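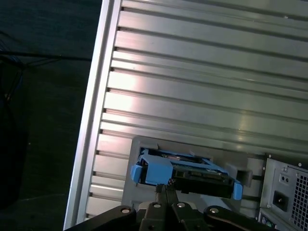
Side panel of a silver computer tower case.

Hinutwood Inspection Station

72 shares | 0 comments

The Hinutwood Inspection Station is a fixed vehicle checkpoint on the inland road between the port of Treloar and the town of Hinutwood. It is run by the Treloar Port Police and handles outbound freight and passenger traffic leaving the port district. The station does not process arrivals by sea, who are examined at the ferry terminal under a separate set of rules.

Legal basis

The station operates under the Treloar Port District Ordinance, which allows officers to stop any vehicle on the inland road for a short period and to ask the driver for identification, proof of registration and, for commercial loads, a cargo manifest. A stop made under the ordinance does not by itself allow a search. Officers may search a closed compartment with the driver's consent, under a warrant, or when they have stated a specific ground for suspicion and entered it in the station log.

The log entry must be made before the search begins. Searches entered afterward are treated as irregular, and items found in them may be excluded by the district court. The rule was added after the court's decision in the Oakley case, in which Jamie Oakley, a furniture hauler, was charged over untaxed tobacco found behind a false wall in a rented truck. The log entry had been written after the truck was unloaded, and the charge was dropped.

Layout and operation

The station has two covered freight lanes, one passenger lane and a secondary yard with a weigh plate. Vehicles first pass a booth where the plate number is read and compared with the district watch list. Most are released from the booth. Vehicles sent to the yard are parked nose out, with the engine off and the keys on the dashboard, and the occupants wait in a room next to the yard office.

Freight lanes are open at all hours. The passenger lane closes overnight, when cars are directed through the second freight lane. In December the passenger lane stays open until the last ferry has cleared.

Record keeping is done on a system called Pulix, which replaced paper logs and carbon forms. Each stop receives a serial number, a lane code and an outcome code. The outcome codes are release, warning, citation, seizure and custody. Paper copies are printed only for seizures and custody cases, and one copy goes to the driver.

Seizures

Untaxed tobacco and alcohol make up the larger part of goods seized at the station. Other categories include undersized shellfish, unregistered outboard motors and fuel carried in unapproved containers. Perishable goods are photographed, weighed and destroyed. Motors and vehicles are moved to a bonded warehouse operated by Rimow under contract with the district, where they are held until the case is closed or the claim period ends.

Annual returns list 1518 vehicles sent to the yard in the first full year of operation and 2412 in the second. The district attributed the increase to the opening of the second freight lane. The returns do not separate searches by consent from searches on stated grounds.

The Rimow contract has been disputed. Owners are charged storage from the first day of holding, and the charge is refunded only if a written request is filed with the district clerk. Under the original terms a vehicle owner who was never charged with an offense could owe more in storage than the vehicle was worth. A cap of 3000 dollars per vehicle was adopted on May 27, 2022, and applies only to vehicles taken in after that date.
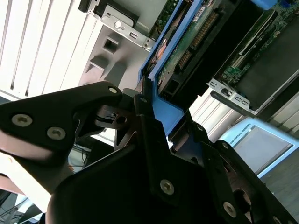 Faisal Arain told the district hearing that the cap left the main problem in place, as owners still had to pay the full charge before a vehicle was released and then wait for the refund. He asked that storage be billed to the district until a charge was filed. The proposal was recorded in the minutes and was not put to a vote.

Oversight

Complaints about conduct at the station go to the port police inspector, who may refer them to the district attorney. The first inspector to hold the post was Theophilus Abubakari, followed by Tia Inskip. Inspector's reports are public, with the names of drivers and passengers removed.

Under Inskip the station began posting the search rules in each lane and on the wall of the waiting room. Officers are also required to read out the consent question in a fixed form and to record the answer word for word.

See also

Treloar ferry terminal
Treloar Port Police
Bonded warehouse
Civil forfeiture

Share this article | Print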